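Minutes of the Naming Panel

The Institute for Reproductive Science at Sivell convened its Naming Panel in the lower reading room, as the statutes required, whenever a technique had been in use for ten years without an agreed name. The technique in question had been in use for eleven. The additional year had been spent agreeing on the agenda.

Sheena Farquharson took the chair. She had served the Institute as Registrar of Terms since the old building was sold, and in that time she had entered 385 words into the Register and struck out 10. She did not regard the second figure as a failure. A word was struck out only by unanimous vote, and each of the 10 had been given a hearing.

The matter before the panel was the procedure by which a single faulty gene in an egg was repaired before fertilization. The clinicians called it correction. The laboratory staff called it the swap, although nothing was swapped. The newspapers called it editing, and the families, when they were asked, generally called it the treatment, or did not call it anything.

"The panel will note," said the Registrar, "that 772 submissions were received from the public. They have been read."

She had read them herself, over the course of the summer, and had marked in pencil those she wished to bring forward. The Professor of Embryology, who sat to her left, had asked for a summary. She had supplied one on a single sheet. It stated that the submissions did not admit of a summary.

The Professor spoke first. It was his position that the word correction was accurate and should be adopted. The sequence contained an error, the error was identified, and the error was corrected. He did not see what further service a name could be asked to perform.

The member for the clinics agreed. She added that patients found the word reassuring.

"Which patients?" asked the Registrar.

"Those who come to the clinics."

"I should like to read from submission 300," said the Registrar, and she put on her glasses.

The submission was handwritten and occupied less than a page. Its author stated that she was forty-one years old and had been born with the condition that the procedure was designed to prevent. She had no objection to the procedure. She had considered the matter for a long time and believed that, had it been available to her mother, her mother would have been right to accept it. She asked only that the panel consider what it was to sit in a waiting room beneath a poster that used the word correction, and to be the thing before the correction was made.

The Registrar read it without emphasis and laid it face down on the table.
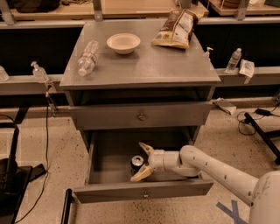 The Professor said, after a pause, that he was sorry for the lady's distress, but that the panel could not be expected to regulate posters.

"She does not say that she was distressed," said the Registrar. "She says that she sat there."

It was then proposed by the member for the clinics that a neutral term be sought. The panel considered several. Substitution was held to be misleading. Adjustment was thought to belong to insurance. The junior member, who had come up from the language school and had not previously spoken, offered the word Từ, which in her grandmother's language could mean, among other things, a word itself. The Professor observed that this would leave the Institute with a procedure called Word. The junior member said that she had understood that to be the difficulty they were discussing.

The Registrar directed that the remark be entered in the minutes.

A commercial name had also been put forward. The firm of Nastetti, which manufactured the reagents, had written to propose Flistura, and had offered to meet the cost of reprinting the Register. The letter explained that the name had been tested and that it suggested nothing to anyone. The panel was divided as to whether this was a recommendation. The member for the clinics thought that a word with no history might be a kindness. The Professor thought that it sounded like a floor polish. The offer was declined with thanks, and the letter was filed.

By the late afternoon the light had moved off the table and onto the bound volumes of the Register along the far wall. The Professor had become quieter. He asked whether he might see submission 300, and the Registrar passed it to him. He read it twice, and on the second reading he followed the lines with his finger, as a man does when he is checking a proof.

"I chose it, you know," he said. "Correction. It was in the first paper. We needed something for the title and the journal was waiting."

"I know," said the Registrar. "I entered it as provisional."

"Did you object at the time?"

"The Registrar does not object. The Registrar enters."

He returned the page to her. He then withdrew his motion, and asked that the withdrawal be recorded under his full name and title.

No term was adopted. The panel resolved to write to the author of submission 300, inviting her to attend when it next sat, in September, and to take the vacant chair at the end of the table if she was willing. The Professor asked to draft the letter. He was still at work on the first sentence when the Registrar collected her pencils and went to see about the lamps.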